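Home | Guides | Walls and Doors | Floors | Tools | Contact

How to Paint a Narrow Room With a Dark Wall and Gray Trim

By Abla Jaber
Reading time: 6 minutes

When I moved to Gurnholm I got a flat with a small passage room between the kitchen and the bedroom. It was all cream color, also the ceiling, and it looked tired. I painted it two times in the first year, the first time badly. In this guide I write down the order of work that I use now.

What you need

A roller with a short handle, a spare sleeve, one angled brush, a tray, masking tape, filler, fine sandpaper, a bucket, dish soap and old sheets for the floor. A long roller pole is not comfortable in a narrow room, as you will hit the opposite wall with it all the time. For the dark wall I used the matte paint from Nyberg, and for the trim the satin one from Wedine. Other paints will do the same work, but please buy all the cans of one color together and check that the batch number is the same.

Step 1. Wash and repair

Wash the walls with warm water and a little dish soap, then with clean water. Passage rooms get more hand marks than people expect, most of them at the height of the light switch. Leave the walls overnight. The next day fill the holes, let the filler dry and sand it flat. Move your palm over the place with closed eyes. If you can feel the edge, you will see it after painting, and with a dark color you will see it from the other room also.

Take off the door handles if you can. Mine were held by two small screws under a cap. Put the screws in a cup and write on the cup which door they belong to. I did not do this the first time and I lost one evening.

Step 2. The ceiling first

Always begin with the ceiling. Small drops fall on the walls, and you will cover them later. Work from the far end toward the door, so you don't close yourself in. In a narrow room roll across the short side and keep the edge wet.

Step 3. The dark wall

Use a gray primer under dark paint. With white primer I needed four coats, with the gray one two coats were enough. Cut in the corners with the angled brush, only as much as you can roll over before it dries. I do one part of the wall, brush and roller, and then the next part. When I cut in the full room before rolling, I got a shiny line around all the edges, like a picture frame.

Between coats wait for the time which is written on the can. My can said four hours, but in September my flat is cold and I waited until the next morning.

Step 4. Door frames and doors

Pull off the wall tape while the last coat is still a little soft, and pull it back on itself slowly. After two days put new tape on the wall side and paint the frame. Start with the inside edge, next the front, and at the end the side that touches the wall. Paint a flat door with a small foam roller, from the top to the bottom, and don't go back to a part which is already getting sticky.

Step 5. Look at it from both rooms

Before you wash the brushes, stand in each doorway and look through. Do this in daylight and again at 20 o'clock with the lamp on. I have found thin places each time, usually beside the frame. Touch them up with the same roller that you used for the wall, because a brush leaves a different surface.

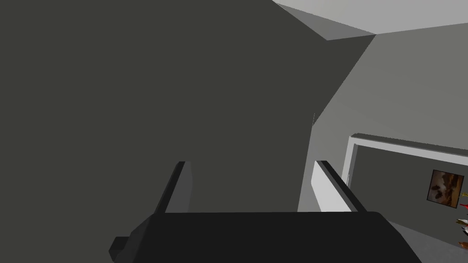
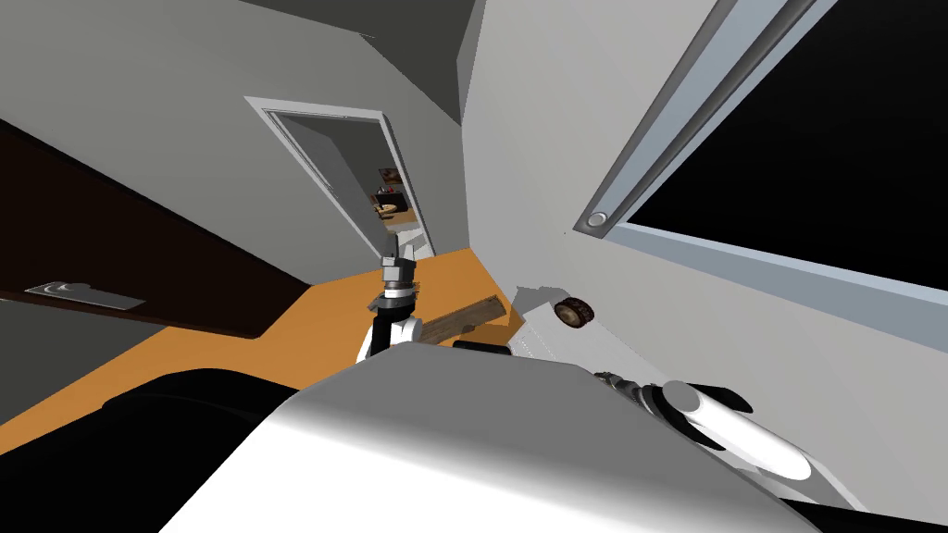
Should the door frame be lighter or darker than the wall?

Lighter is easier to live with in a narrow room, and a light gray hides dust better than pure white. If your wall is already pale, a darker frame can also look good, but then the line between the two colors must be very straight.

Back to top | Previous guide | Next guide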